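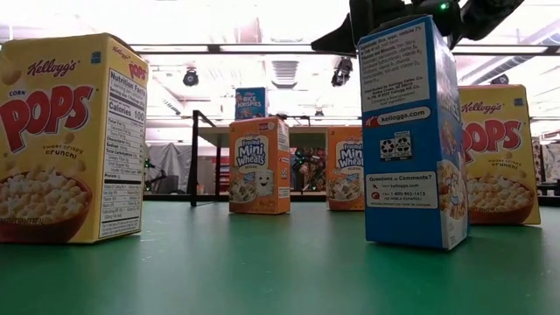 In the robot club at Brostthorpe, children between nine and 13 learn how to teach a machine to pick things up. You do it every day with your own hand and you never think about it. For a robot it is difficult, and so the club starts with things from the kitchen cupboard. On the green table there are cereal boxes: yellow Corn Pops, orange Frosted Mini-Wheats and a tall blue box, with the gripper of the robot at its top end. A gripper is the hand of the robot. It has fingers, but it has no skin, and it cannot feel like you.

How does the robot know which box to take?

First, it needs a camera. The camera sends pictures to the computer, and the computer looks for colours and shapes. Two boxes of the same kind can be a problem, above all when one stands partly behind another. You understand at once that the hidden part is still there – the computer must learn this.

Then the robot must choose where to hold. A cereal box is made of thin card. If the fingers press too much, the box bends. If they press too little, it slides down. The children write a number for the force, from 0 to 100, and they try again until they find a good one. In February one team made 29 tries before they were happy with their number.

Last, the arm must move without pushing over the neighbours. The team gives it a path, a little like a line you draw through a maze. Up first, then to the side, then slowly down.

Try it at home

Put on a thick pair of gloves and close one eye. Ask somebody to put three empty boxes close together on a table. Can you lift the middle one, and the other two do not move? Now you know a bit how the robot works!

The club from Brostthorpe will meet the team from Trutthorpe for the Goritz Cup, where each robot has to clear a table.

Filed under: How Things Work, Robots

Home | Explainers | Try It | Clubs | For Teachers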